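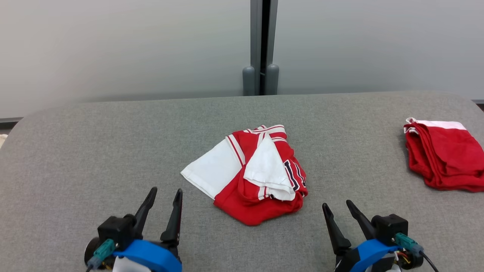

Red and white jersey, awaiting folding.

Folding and Storing Team Kit: Your Questions

Femham Kit Library lends jerseys, shorts and practice gear to youth and adult teams, and we get asked about laundry more than we get asked about sports. We love it! There are 1,389 pieces on our shelves at the moment, and every one of them gets folded by hand before it goes back out. These are the questions that land in our inbox most often. Last updated July 24, 2024.

Do I have to fold the kit before I return it?

No. Clean and dry is all we require. But a folded set is a joy to open, and you'll spot a missing pair of shorts much faster when everything is squared up. If you only have time to sort, put jerseys in one bag and shorts in another and we'll be thrilled.

Where should I do the folding?

Anywhere flat, clean and wide enough to lay a jersey out with both sleeves open. A kitchen table works. So does a bed, though a soft mattress makes it harder to get a crisp line. A firm sofa seat or a padded bench is a favorite of mine, as the fabric grips the jersey a little and slippery polyester stays where you put it. Check for crumbs first. White sleeves pick up everything.

How do I fold a jersey with a big number on it?

Lay it face down and smooth it from the collar to the hem with the flat of your hand. Fold one side in toward the middle, then lay the sleeve back on itself so it runs straight down the body. Do the same on the other side. Bring the hem up to the collar in one fold, or two if your shelf is shallow, and turn the whole thing over.

The number is the part to look after. Try to let your side folds fall outside the print. On a wide number that isn't always possible, so go for a soft roll at that point and don't press it down. We never stack anything heavy on printed jerseys, and we never, ever iron straight onto a number (please don't, the smell alone is awful).

My jersey came out of the basket in a ball. Is it ruined?

Not at all! Most modern team fabric forgives a lot. Pick it up by the shoulders, give it two good shakes and lay it out. If the sleeves are wrapped over the body, open those first and the rest usually follows. Creases in the cloth tend to drop out after a day on a hanger. Creases in the print are slower, so don't leave it balled up for a week if you can help it.

What about the shorts?

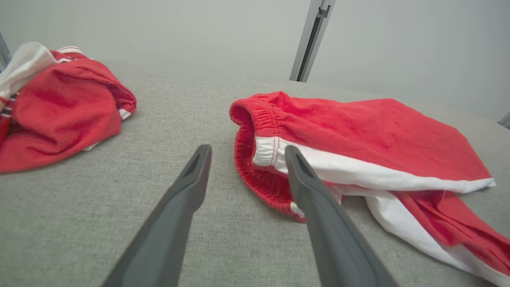
Shorts are the part of the set I enjoy folding most, and they're the part people rush. The trick is to deal with the waistband before anything else. A gathered elastic one, like the band on these red shorts with all its little puckers, wants to roll over at the top and take the first few inches of fabric with it. Run your thumbs along the inside from the center out to each hip until it sits up properly, then line up the two side seams and fold one leg over the other. If there's a white lining inside, smooth that at the same time, because a bunched lining leaves a lump that no amount of patting will fix. Fold the legs up toward the waist once and you're done. You'll have a neat block that stacks nicely under its jersey.

Should I tie the drawstring?

Yes, in a loose bow, and tuck it inside. Strings that are left free vanish into the waistband in the wash, and fishing one out with a safety pin is a long evening. If yours has already gone in at one end, put a note in the bag and we'll take care of it.

Can red and white kit be washed together?

If both colors are on the same garment you haven't got much choice, so wash cool, turn it inside out and take it out of the machine as soon as the cycle ends. Leaving it damp in the drum is when red is most likely to creep into white. For a brand-new red set, wash it alone the first time and add a color-catcher sheet. We keep a box of them at the Pravholm pickup desk, free for the asking.

Folding or hanging — which is better for storage?

Both are fine for short spells. We fold, mainly for space, and because knit jerseys can stretch at the shoulders if they hang for months. If you have a closet rail and only a handful of shirts, hang them on wide hangers and fold the shorts over the bar.

How do you keep matching sets together?

Each jersey goes down first, front facing up, with its shorts on top and the socks tucked in the middle. Then we wrap the jersey around the bundle so the number still shows. We stack in piles of five, which is as high as they'll go before they lean. Our Desano shelves hold 242 bundles when they're full and it is a beautiful sight, I have to say.

We've lost a pair of shorts. What now?

Tell us early and please don't worry. Look inside the jersey sleeves and inside other pairs of shorts first — static is a sneaky thing, and that's where a good many of them turn up. If the pair really is gone, we can usually match it from spares.

Can my kids help fold?

Please let them! Shorts are a great place to start, being small and mostly rectangular. Give them a clear patch of sofa and show them the waistband trick. The folds will be wobbly at first and that's fine with us.

Do you run folding sessions?

We do, and they're more fun than they sound. The next series is in July at the Rathnayake Street branch. Bring your own team bag if you'd like to leave with it done. Places are free, but do reserve one at either desk, as we only have so much table space.

Where do returns go?

Pravholm or Rathnayake Street, whichever is closer. After hours, use the chute by the side door and make sure the bag is tied shut. Write your team name on the tag and tuck the checklist in on top.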